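Bench Finisher, Furniture Repair (Full Time)
Arwood Furniture Repair, Umholm
Posted 14/01/2026

Arwood is looking for a bench finisher to join the repair shop in Umholm. The shop takes in household furniture, mostly tables, dressers and chairs, plus a steady amount of work from two hotels in Vustia. One of our finishers retired in December and we would like to fill the bench before the spring orders come in.

You would report to Tahira Arain, the shop manager, and work alongside four other people. The building is on Molefe Street, two blocks from the bus station, with free parking in the back lot.

What the job involves

Stripping old finishes by hand and with solvent. Sanding, staining and color matching. Filling scratches, burns and dents. Applying shellac, oil and lacquer, by brush, pad or spray depending on the piece. Rubbing out and waxing. Writing up each job on a work ticket so the front office can bill it correctly.

Most pieces stay on one bench from start to finish, so you will see your own work through. Larger jobs, such as a set of dining chairs, are shared. About one day a month you may be asked to ride along on a delivery and do touch-ups in a customer's home. We pay your regular rate for travel time.

The finisher does not do upholstery or caning. Those go to outside shops. Basic regluing of loose joints is part of the job, and we can teach it.

What we are looking for

At least two years of paid finishing work, in furniture, cabinets, instruments or something close to it. Trade school time counts toward this. You should be able to match a color in daylight without relying on a chart, and you should be comfortable telling a coworker when a piece needs to be sanded back and started over.

You need to be able to lift 50 pounds and stand for most of a shift. A respirator is required in the spray room and a fit test is done in your first week — please plan to be clean shaven where the mask seals. A driver's license is helpful but we will not turn anyone down for not having one.
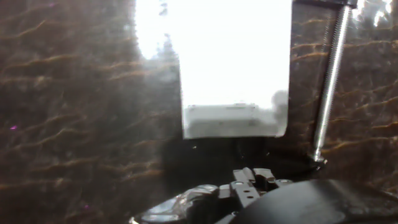

Brown with amber streaks. Applicants should be comfortable working across a range of brown tones.

Pay and hours

Pay starts at $24 an hour and goes up to $29 depending on experience. Hours are 7:30 to 4:00 with a half-hour lunch, five days a week. There is no required overtime. After 90 days you are eligible for health coverage, and the shop pays most of the premium. Paid time off is 17 days in the first year, plus holidays. We provide all finishing materials and safety gear. You are welcome to bring your own brushes and hand tools, and there is a locking cabinet at each bench.

How to apply

Send a resume or a plain list of past jobs, with the names of two people we can call. Include up to five photos of finished work if you have them. Phone pictures are fine. Mail or drop off your application at Arwood Furniture Repair, 152 Molefe Street, Umholm, attention Tahira Arain. The front counter is open until 4:30.

Applicants we would like to meet will be asked to come in for a paid half-day trial at the bench. You will be given a drawer front to strip and refinish — bring work clothes and closed shoes. The position stays open until filled.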